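Belstead Help Desk
Ticket: Desk booking calendar shows the wrong hour and sends double reminders
Status: Solved
Product: Satier calendar sync
Opened by: front office, Rikton branch

Original message

Hello, and thank you in advance to whoever picks this up. I know you are all busy after the March update, so I will try to put everything in one place and save us both some back and forth.

We run a small shared office at the Rikton branch, with desks that people book by the half day. The bookings live in Satier and are copied over to the calendar our members see on their phones. For the past couple of weeks the copy has been off by exactly one hour, and every reminder goes out twice, once at the right time and once at the wrong one. As you can imagine, the members have been very sweet about it, but I have now had a gentleman arrive at eight for a nine o'clock desk on more than one morning, and I am running out of ways to say sorry.

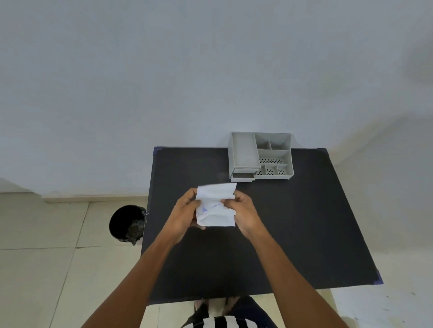
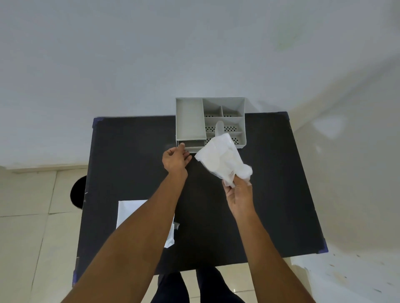 I have 37 members on the sync at the moment. As far as I can tell it hits all of them, though a few don't use reminders and might simply not have noticed. Bookings made by hand in the phone calendar look fine. Only the ones that come across from Satier are wrong.

What I have tried so far:

Signed out and back in, on the office computer and on my own phone.
Turned the sync off, waited over lunch, and turned it on again. When I came back there were three of everything for a little while, which gave me a fright, and then it settled back down to two.
Checked the clock on the office computer. It is correct.
Deleted one duplicate by hand. It came back within 5 minutes.

There is also a message in the sync log that I don't understand. It says "Partial match, 400, source retained." I can send the whole log if it is useful, but it is terribly long and most of it looks the same to me.

Thank you again. I am at the front desk until four most days and very happy to click on whatever you tell me to click on.

Reply from support

Hi there, and thanks for such a thorough write-up. The note about the duplicate coming back is a big help, so please don't delete any more by hand for now. Each deletion makes the sync think something is missing and it fetches the entry again.

The 400 in the log means the calendar service refused a change we sent it. "Source retained" means it kept the old entry when it did. My guess is that the branch has two time zone settings that disagree, and Satier is trying to move each booking, getting turned down, and then adding a fresh one beside it.

Could you look in two places for me?

1. Satier, under Settings, then Branch, then Region. What does it say next to Time zone, and is the box for "Adjust for daylight saving" checked?
2. The shared calendar, under Calendar settings (the ones for that calendar, not the general ones for your account). What time zone is listed there?

Please don't change either one yet. Just let me know what you see.

Reply from front office

Good morning! I found the first one right away. It has our correct time zone and the box is checked.

The second one took me a good while, and I went into the general settings twice before I saw what you meant by the ones for that calendar. It is set to a fixed offset, just a plus or minus number with no city next to it. I certainly didn't pick that, but the calendar was set up before my time, back when the branch was using Rao for bookings, so it may have been carried along from there. I remember the switch from Rao being a bit of a scramble. We lost all the desk colors too, but I have made my peace with that one.

Should I change it to match? I have my hand off the mouse until I hear from you.

Reply from support

That's the one. A fixed offset never moves with the clocks, so the two calendars agreed all winter and parted ways when the hour changed. Calendars brought over from Rao often have it.

Please do these in order:

1. In Satier, go to Integrations and choose Pause sync. Pause, please, and not Disconnect. Disconnecting starts a full copy from scratch, and I think that is where your three of everything came from.
2. In the shared calendar, change the time zone from the fixed offset to your city. Save it.
3. Back in Satier, choose Clean up duplicates. It will show you a list before it removes anything. Have a quick look through and make sure no bookings made by hand are on it.
4. Choose Resume sync and leave it alone for 21 minutes. The full cycle takes that long on your plan.

If the list in step 3 looks wrong in any way, stop there and write back.

Reply from front office

Well, I am delighted. I did it all after closing on Monday so that no one would be booking while I was in the middle of it. The list had one hand-made booking on it, a standing afternoon desk for one of our longest members, so I unchecked that before I went ahead. Everything else was a true duplicate.

I made a cup of tea during the waiting part and when I sat back down the hours all matched. This morning's reminders went out once each. I asked three people as they came in, just to be certain, and all three had the right time.

One small leftover: the standing booking I unchecked still shows an hour early on my phone. Can I fix that one by hand now?

Reply from support

Wonderful news! Yes, go ahead and edit that one directly. Open the series, correct the start time, and choose "All future bookings" when it asks. It was made by hand under the old setting, so the sync won't touch it.

I'll mark this solved. The ticket stays open to replies for a while, so if the duplicates show up again just answer here and it will come straight back to our queue.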